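双臂机器能不能帮你配料?一份小车间自测教程

去年开始老有人问我,你们那儿不是弄了两条机械臂吗,到底能不能干活啊?能不能叠衣服,能不能洗碗,能不能把我家那一抽屉充电线理清楚?叠衣服我没试过,洗碗也没试过(我自己都不爱洗),不过车间里"把零件从料盒里拿出来、配成一套、放到托盘里"这件事,我前前后后折腾了一个冬天,踩的坑够写一篇了。

所以这篇就写配料。做小灯板、小控制器的朋友应该最用得上,别的行当也可以照着改。我们是个小作坊,给一个叫 Grenditz 的小夜灯做组装,一套料就是一块环形板,一两根带插头的短线,放在一个托盘里,递给下一个工位。听着特别简单对吧?人干起来确实简单,新来的小姑娘看我做两遍就会了,边聊天边干都不会错。机器干起来完全是另外一回事,后面慢慢说。

先说我的看法,省得有人看到一半骂我:现在的机器可以干其中一部分,干得比人慢,而且旁边得有人。你要是指望买回来插上电就能省下一个人,现在可以关掉网页了。你要是想弄明白自己手上哪些活以后能交出去、现在该怎么准备,那接着往下看。

开始之前要准备什么

一张稳的桌子。我再说一遍,稳的。我最早用两张折叠桌拼的,机械臂一甩,桌子跟着晃,晃完了零件的位置全变了。后来换成了白台面的重桌子,也是拼的,中间有条缝,但是腿锁死了,缝就不碍事。台面颜色要浅,而且别反光太厉害,亮面的桌子到了下午四点太阳斜进来的时候,相机看什么都是一片白。

料盒,颜色统一。我用的黄色塑料盒,五金店随便买的。为什么统一颜色?说实话一开始就是因为黄的打折。后来发现真有好处,红板子放在黄底上特别显眼,深色的线也显眼。如果你的零件本身是黄的,那就换蓝的,道理你懂的。

一个中间托盘。不锈钢的那种浅盘就行,厨房用品店有卖。注意盘底要垫一张白纸,这个后面专门讲。

两条机械臂,各带一个夹爪、一个装在手腕附近的相机。我用的这套控制软件叫 Jikness,界面丑得要命,但是能录动作能回放,够用了。你用别的也行,下面的步骤跟软件关系不大。

还要一个急停按钮,放在你坐着不用起身就能拍到的地方。别放在桌子对面!我第一天就放在对面,机器夹着盒子往外拽的时候,我绕着桌子跑了半圈。

最后要一个本子。纸的。屏幕上开个表格也行,可是我手上经常有助焊剂的味儿和胶,还是纸的顺手。

第一步:先拿自己的手做一遍,慢慢做

这一步所有人都想跳过去,我当时也跳过去了,后来又老老实实补回来。

坐到桌子前面,把一套料配完,但是要慢,慢到你能说出来每一下在干什么。比如拿一根带插头的短线,我以为我的动作就是"拿起来"。慢下来才发现,我先用食指把它从盒子边上拨开,拨到空一点的地方,然后拇指食指捏住插头,不捏线,抬起来的时候如果带起了另一根,手会抖一下把它抖掉。就这么一个"拿",拆开来是四个动作,其中两个我自己根本不知道我在做。

把这些都记下来。机器没有那个"抖一下",除非你教它。

然后换一种方式再来一遍:戴上厚手套,闭一只眼。别笑,这个办法是 Remzi Akyol 教我的,他以前修咖啡机,后来跑来跟我一起弄这个。厚手套差不多就是夹爪的手感,闭一只眼就是相机看深浅的本事。戴着手套你都拿不起来的东西,先别指望机器。我戴着手套拿环形板,没问题,捏着边就起来了。拿短线,拿了八次才成一次,气得我把手套摔了。

第二步:给零件分分类

根据上面那一遍,把零件分成几堆。我的分法很土:

硬的,形状不变的。比如环形板。这种最好办,放在哪儿都长一个样,夹哪里也能提前说好。唯一要当心的是板上有元件,高的电容什么的,夹爪下去不能碰到。我会在纸上画一块板,把能夹的边用荧光笔涂出来,不能碰的地方打叉。

软的,但是带一个硬头的。比如插头加短线。硬头能夹,线会乱跑。这种可以试,成功率你自己要有心理准备。

全软的。比如一捆散线、塑料袋、棉手套。这一类我现在的态度是能不碰就不碰。家里的活为什么难,我觉得一大半就难在这儿,衣服、毛巾、抹布、塑料袋,全都是软的,每次抓起来都跟上次不一样。有人跟我说视频里机器叠毛巾叠得可好了,我信,可是你让它叠我家那条缩了水、边都卷起来的毛巾试试?

亮的、透明的。金属小件、透明胶圈。相机看不准,先放一边。

分完类,从硬的开始。千万别一上来就挑战最难的那个!我知道你想,我也想,我第一周就拿线试的,那一周的本子我现在都不想翻。

第三步:摆盒子

摆盒子这件事我改了好多次,现在的摆法是左右各两个料盒,托盘放正中间,两边都留出空台面。

左边的料归左臂,右边的料归右臂,谁都别越界。两条臂抢一个盒子是最容易撞的。要是哪种料两边都要用,就分成两个盒子各放一份,别心疼那点地方。

盒子和托盘之间的空地也别省。我最早为了让机器少走点路,把盒子全挤在托盘旁边,结果手腕转不过来,相机外壳老蹭到盒沿。人的手腕多灵活啊,机器后面还拖着一坨相机和线缆呢。拉开之后路远了一点,反而快了,因为不用绕。

盒子深浅也要看。深盒子装小零件,夹爪得伸进去,四面都是墙,零件要是滚到墙根,夹爪就下不去。我到现在还在用深盒子,原因是买多了。你们买浅的吧。

盒子要固定。双面胶就行,或者桌上贴几条限位。每次换料盒都要放回同一个位置。盒子外面可以写字,我们会用马克笔在盒沿写一点自己看得懂的记号,不过记得所有人用同一套记号。Oğuzhan Işık 有阵子用他自己的缩写,他一请假,我们对着盒子猜了一上午。

第四步:托盘垫白纸

好,说白纸。

不锈钢盘反光,相机往下一看,会看见自己,会看见天花板上的灯,还会看见夹爪的倒影。机器有一阵子老是在离盘底还有一截的地方就松手,板子掉下去"哐"一声,我查了两天参数,后来随手拿张打印纸垫进去,好了。

纸要裁得比盘底小一圈,平平地铺着,不要顶到圆角,顶到了中间会拱起来。也别用皱过的纸。拱起来的纸在相机里像个小山坡,机器会很认真地对待这个小山坡。

纸脏了就换。掉了助焊剂、铅笔印、胶点子,都可能被当成零件。这活儿便宜,别省。

第五步:教动作,从放下开始教

大家都喜欢先教"抓",我建议先教"放"。把板子直接塞到夹爪里,让它从半空走到托盘上方,放下,松手,抬起来。放得稳了再往前倒着教:从盒子上方开始,再从盒子里开始。

好处是每次练习都能走完整个收尾,你不会因为抓不起来就一直卡在开头,一个下午什么也没练到。Remzi 说这跟教小孩系鞋带一样,先让他拉最后那一下。

录动作的时候注意几件事。

手要稳,别犹豫。你在半空停下来想了想,机器学到的就是走到半空要停一下。我有一批动作全都带着我喝水的停顿,真的。

每次零件的位置要换。别每次都摆在盒子正中间,那样它学会的只有正中间。靠边的、斜的、翻过来的,都要有。

两条臂先分开教。左臂教好了再教右臂,最后才一起动。不干活的那条臂要有个待命的位置,停在自己那边,别挡着相机。

录坏了就删,别舍不得。我二月份录了 42 遍环形板的动作,自己坐下来看了一遍,删了一小半,再训练出来比全留着好用。

第六步:跑起来,坐在旁边看

第一次跑,把速度调到最慢,手放在急停旁边。桌子那边让人站远一点,尤其是爱凑热闹的同事。我们这儿一开机就有人围过来,还有人伸手想帮机器扶一下,这个一定要提前讲好,机器在动的时候谁都不许把手伸过去。

看的时候盯三个时刻:夹爪刚碰到零件,夹爪刚离开盒子,夹爪刚要松手。出毛病基本都在这几下。中间飞过去那一段反倒没什么好看的,可以趁机写本子。

本子上怎么记?我就记"成了""人帮了一把""没成"。中间那一档最重要!很多人演示的时候,旁边轻轻拨一下零件,嘴上说成功了。拨一下也是人工,要记。你记老实了,最后才知道到底省没省事。

线料这边尤其要盯着夹的是哪里。夹到插头,后面的活儿就好做;夹到线中间,两头都垂着,往哪儿放都会拖到别的东西。一夹夹起一捆也是常有的事,那就停下来放回去重来,别让它硬走。

我们的台面跑起来的时候,布局和前面说的一样,左边夹爪对着红色环形板,右边夹爪夹着线:
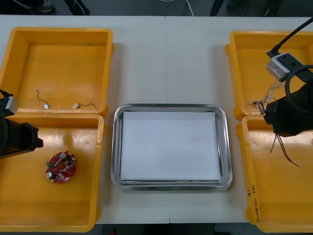
第七步:算一笔老实账

跑了几天之后,拿出本子算账。别只算它一套配多久,还要算你坐在旁边多久、换料盒多久、重启多久、把掉到地上的东西捡起来多久(捡东西这活儿目前百分之百是我的)。

我自己的情况是这样的:环形板这一项,我已经敢让它自己跑着,我在旁边桌子干别的,隔一会儿抬头看一眼。短线这一项,我还得坐着。散线捆我就不让它上了,每捆都得人先理一遍,理都理了,顺手放进托盘不就完了嘛。

隔壁做门铃的 Pelstead 跟我们反着来,他们没有软料,全是塑料壳和螺丝柱,摆上去就跑得挺顺。所以别人家行不行,参考意义真的不大,还是得看你自己盒子里装的是什么。

如果你算下来觉得亏,也别急着把机器收起来,先看看能不能改料。我们后来跟供线的 Kong 商量,让他们把短线一根一根压在纸带上送过来,省得缠在一起。这个改动人用着也舒服,早该改了。

几个常见的毛病

夹爪老是夹空。先看盒子有没有挪过,再看手腕上的相机镜头脏不脏。镜头上一个指印就够你查半天。擦镜头用眼镜布,别用袖子。

线缆缠到关节上。相机那根线最容易缠,留一个活动的弯,长度要够手腕转到头,又别长到拖在盒子里。转一圈手动检查一遍,再开机。

地上的线也收一收。我被自己的网线绊过,人没事,咖啡没了。

白天好好的,晚上不行。灯光。把窗帘拉上,用固定的灯从头录到尾,别一半白天一半晚上还混着训练。要混也行,那就两种光都多录一点。

两条臂都停着不动,谁也不走。看看是不是都在等对方让路。我给右臂加了个优先,遇到这种情况右臂先走,粗暴,但是管用。

夹得太紧把线皮压出印子。夹爪垫一层软胶皮,力调小。调小了又会滑,得来回试,这个没有捷径,我试了一下午。

同一个动作昨天行今天不行。重新对一遍零点,再看看桌子有没有被谁推过。我在地上给桌腿贴了胶带做记号,推没推过一眼就知道。

那家里的活呢?

最后回答一下开头那些朋友。拿我自己的经验套一下家务:把硬的、形状固定的东西从固定的地方拿到另一个固定的地方,比如把杯子从沥水架放到柜子里,我觉得用这套办法好好教,是能教出点样子的,前提是你家的杯子、架子、柜子都别老换位置(家里有小孩的可以散了)。充电线抽屉,我劝你还是自己来,我连车间里切得一样长的线都还没伺候好呢。

想试的话从一块硬板子、一个浅盒子、一张白纸开始就行。录动作的时候把水杯放远一点,别学我。下回我打算写纸带怎么固定在台面上,现在用的办法是两个燕尾夹,有点丢人,等我换个好看点的再拍给你们看。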